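Science Desk > Machines > How Robots Learn

Topics Games Ask Us Grown-Ups

How a Robot Does Its Homework
Last updated: December

A robot arm is strong, patient and never asks for snacks. It also has no idea what a star is. Somebody has to show it, and then show it again.

At the Landodis lab, that somebody is Catherine Innes. She steers an arm named Rennie by moving a handle, a bit like a video game with very slow levels. Each time Rennie pushes a block where it should go, the computer saves every move. One saved try is called an example.

You might need two tries to learn this. Rennie has had 1442 -- and still mixes up "next to" and "on top of."

Why so many? If the red star always sat in the same spot, Rennie would learn the spot and ignore the star. So Catherine messes up the blocks before every try. It's the only job where you get paid to be untidy.
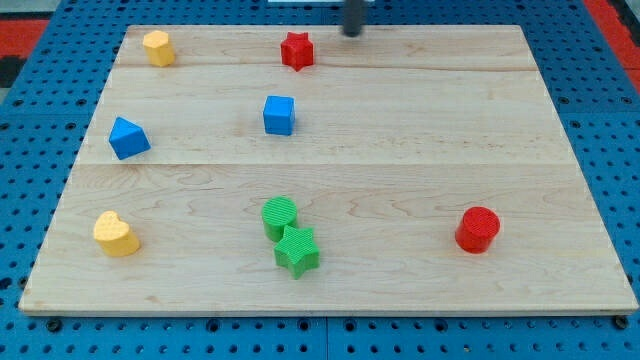
She writes down what she wants, too, in plain words: "Push the blue cube to the yellow heart." The computer matches the words to the moves. After enough matches, it can try a sentence it has never met.

Bad tries get saved as well, with a label that says so. Rennie has 486 of those. Catherine says some of them were her fault, but she won't say which.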